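1 Apr 2025
Posted by Evelien Boersma

Deposit charged twice after moving a stay from Girine Lodge to Trujillo Inn

Status: resolved

Problem
The guest booked a family room at Girine Lodge through Buvus for a week in September and paid the $600 deposit. Two days later she decided to stay outside the park gates and used the Change Property button to move the booking to Trujillo Inn. The dates and room type carried over. The deposit did not. Buvus took a second $600 from the same card and the first one still showed as paid on the Girine Lodge side. The Todov airport shuttle was also still set to drop the family at Girine Lodge.

What the guest had already tried
Logged out and back in. Canceled the shuttle and added it again, which brought back the old drop-off. Called the front desk at Trujillo Inn, who could see one deposit and nothing else. She did not cancel either booking, and that made the rest of this easier.

Step 1
Opened the booking history. There were two confirmation numbers, both active. A property change should close the first one as soon as the second is issued. The first had a note reading "held - guest action needed" with no message sent to the guest.

Step 2
Tried to close the Girine Lodge booking by hand. Buvus wanted to charge the $80 late change fee. The stay is months away, so the fee should not apply. Backed out without saving.

Step 3
Checked the rate rules. The original booking was on a package rate with park tickets included. Trujillo Inn doesn't sell that package. Buvus had moved the room and left the tickets on the old booking, and a booking with tickets on it can't close.

Step 4
Moved the tickets to a ticket-only order under the guest's name. Waited 20 minutes for it to sync. Tried the close again and the $80 fee was gone. 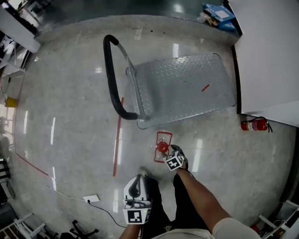
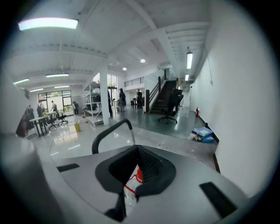
Zuweira Bonsu replied that the ticket-only order is the right way to do it, but the names on the tickets have to match the new room exactly or the family will be sent to guest services at the gate. The child's middle name was on the tickets and missing from the Trujillo Inn booking. She also asked that the first deposit be refunded to the card and not turned into travel credit, as credit would tie the guest to an on-site stay.

Step 5
Added the middle name at Trujillo Inn. Closed the Girine Lodge booking and set the refund to card. The refund shows as sent.

Step 6
Shuttle. The drop-off was being read from the closed booking. Removed the shuttle, linked the Todov account to the new confirmation number, and added it again. Drop-off now reads Trujillo Inn in both directions - the return pickup needed saving separately.

Still open
The "held" note should send the guest an email. Passed to the Buvus booking team as its own ticket. Until that is fixed, check for park tickets before moving anyone off a package rate.

Guest has confirmed the new itinerary looks right.

Contact Support | © 2025 Buvus | Back to top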